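gripper stops mid-task after update — anyone else?
Posted Tuesday, February 4, 2025

potness_23
Since the Gavuvham update our right hand quits holding. No fault code, fingers just relax. It let go of a plate on cycle 12 and the log says "grip OK". Great.

Baxter
Sounds like a loose finger joint. Check your screws before blaming the software.

potness_23
Checked. Torqued twice. Same result.

dristthorpe
I don't buy the joint theory either. Over 300 cycles on the old version and not one drop here. Did you roll back?

Baxter
302 here on the new one, also no drops. So explain that.

dristthorpe
Plastic cups or plates? Thin edges are a different job.

potness_23
Both. Rolled back last night, will report. I wouldn't put a person's fingers near it on either version — "grip OK" means nothing to me now. Pics:
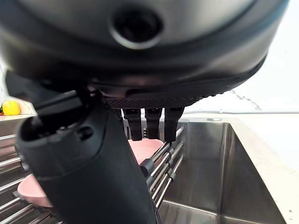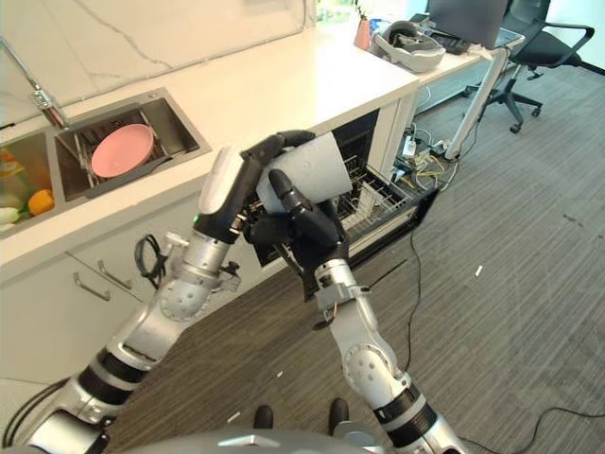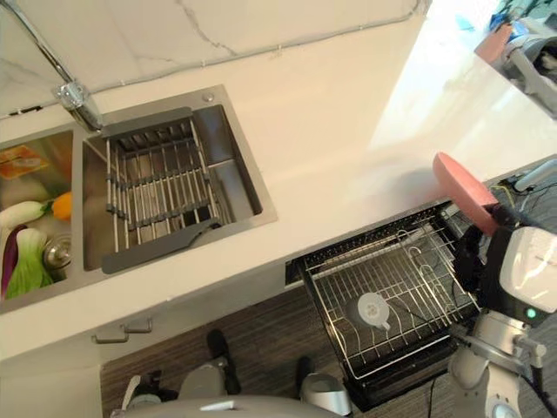
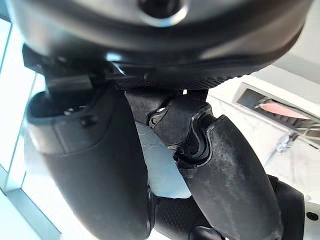 First and last are from the wrist cam, middle two from the head cam.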